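Opinion > Service robots > Household kits

Search this site Enter keyword Go

The Vokora housework kit is sold on the wrong number

The Vokora kit is a software and gripper package for humanoid robots you already own or lease. It costs 2,944 for the first year and 2,222 for each year after that, and the sales sheet leads with a library of 400 household tasks. My view is that the library is the least useful thing in the box, and that buyers should ignore it.

A task in the library is a named routine with a start state and an end state. "Wipe tray on table" and "wipe tray on floor" are two tasks. So are "wipe tray, left hand" and "wipe tray, right hand". Counted that way, 400 is easy to reach and says little about how much of a home the robot can handle. A care provider in Busia that put the kit through a trial in August stopped using the library listing after a week and wrote its own, which ran to a single page.

What deserves attention is two-handed work at floor level. Most kits of this type are shown at a worktop, at a fixed height, with a clear area on all sides. Bedrooms are different. The gap beside a bed is narrow, the bed limits how far one elbow can swing, and the object may be on a rug that gives slightly under load.

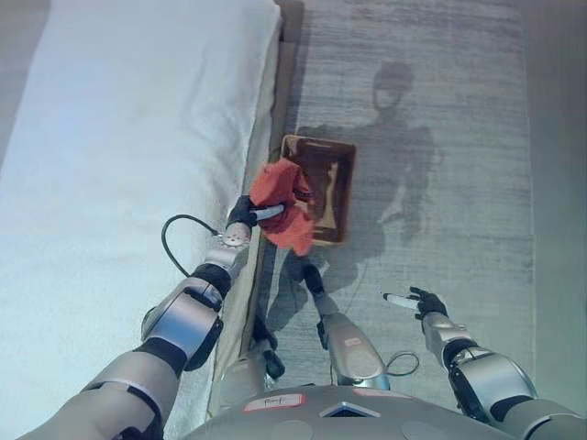

Malabanan wrote back, on reading a draft of this piece, that floor work is a poor test because a person would simply pick the tray up and put it somewhere better. I accept that a person would. But the kit is offered for homes where the person cannot bend, and in those homes the floor is where things end up.

The second point is tool holding. Vokora supplies grippers that close on a handle, and the robot then works with whatever the handle carries. A cloth on a handle is harder to control than a sponge, as it changes shape with each contact. The software has to judge where the cloth is from the camera view, and its own arms block part of that view. The documentation gives this half a paragraph. It should be a chapter, with failure rates by surface and by cloth size.

The rival Womon package lists only 100 tasks and is duller to read about. It does, however, state the working height for every one of them and says which arm is free during the task. I would like Vokora to copy this. A shorter list with conditions attached can be checked by the buyer - a long one without them cannot.

At the current price I would take the kit on a one-year term, ask for the floor-level results in writing, and leave renewal open until they arrive.

Comments (3)

tallis_b
Does the renewal price include replacement finger pads? Ours wore through well before the year was up.

Greyfell
Agree on working height. We had to raise everything onto a bench before the routines would start.

m.orrin
Pads are extra. Check the parts list at the back of the contract.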